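Wolano Brings Back the Supper Swap for a Second Season, With Fewer Casseroles

GRORDALE, Monday, October 19, 2026. Wolano, the neighborhood meal-sharing club that spent its first season learning how much lasagna one town can absorb, today announced the return of its Supper Swap. Sign-up is open now at the Voken Street hall and on the club's website.

The idea has not changed. Members cook one large dinner at home, bring it to the hall in portions, and leave with the same number of portions cooked by other people. A household that cooks once goes home with several different suppers. In theory they are different. Last May, on an evening now known within the club as Beige Tuesday, every dish on offer was a pasta bake.

The new season has 40 household places, up from 19, and a sign-up sheet that asks members to say what they plan to make. The club hopes this will be enough. A stricter system, with colored stickers, was drawn up over the summer and dropped after the people designing it stopped speaking to each other for a week.

Plates have also been dealt with. Members may bring food in any lidded container they are prepared to lose, and those who stay to eat at the hall will use the hall's own dishes, which go back in the rack and not into anyone's tote bag.
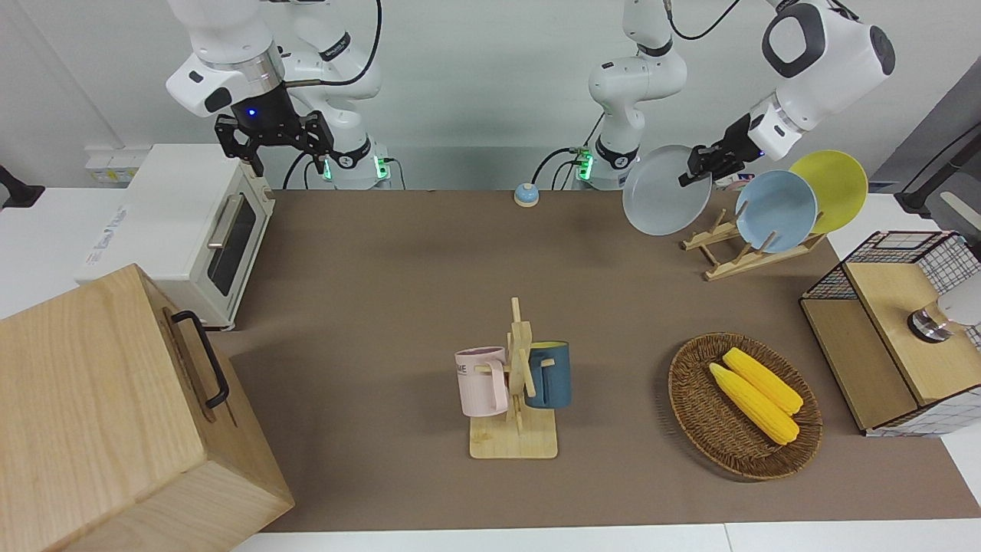 What Is New This Season

The biggest change is the Side Table. Members short on time can now bring vegetables, bread, or salad in place of a main dish, at a rate of 2 side portions for every main portion taken home. Wolano arrived at this exchange rate after long debate and expects to be debating it again by the second swap.

Soup is welcome in containers that close. The club would like members to read that sentence again before driving anywhere.

Labels are now required. Each portion must carry the name of the dish and its main ingredients, with nuts, dairy, eggs, shellfish, and wheat clearly marked. "Grandma's Surprise" is a fine name for a recipe and will be sent home with its maker.

Isaksson, the Grordale bakery, will supply rolls for every swap this season. The bakery has asked only that members stop bringing their own bread to compare.

Corn, squash, and potatoes remain the favorites for the Side Table, and plain cooking is encouraged.

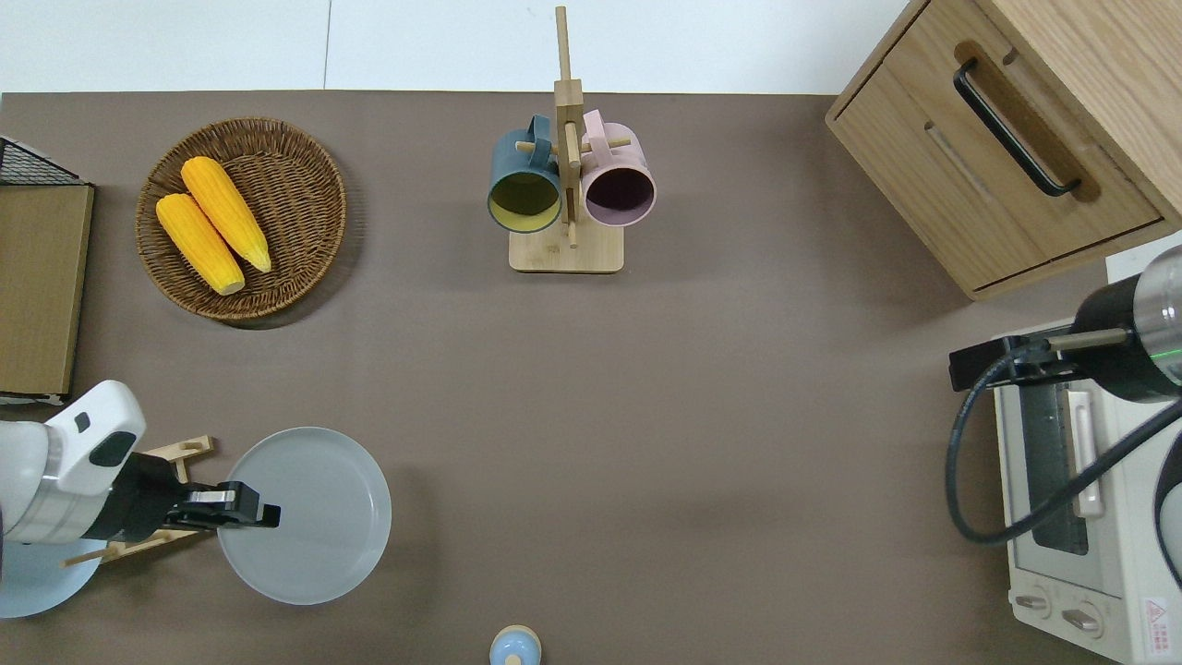 Members who worry that a simple dish will look lazy next to someone's three-day braise should know that last season's leftovers told their own story. The braise was admired at length. The buttered green beans were gone before the coats were off.

Membership costs $19 for the season and covers hall rental, labels, and rolls. Households may skip up to 3 swaps without losing their place, and no explanation is needed, although the club has enjoyed several of the explanations so far.

About Wolano

Wolano is a meal-sharing club based in Grordale. It runs on dues, borrowed serving spoons, and a shared dislike of deciding what to have for dinner. It does not deliver.

Press inquiries may be left at the Voken Street hall. Reporters are welcome to attend a swap and should bring a dish.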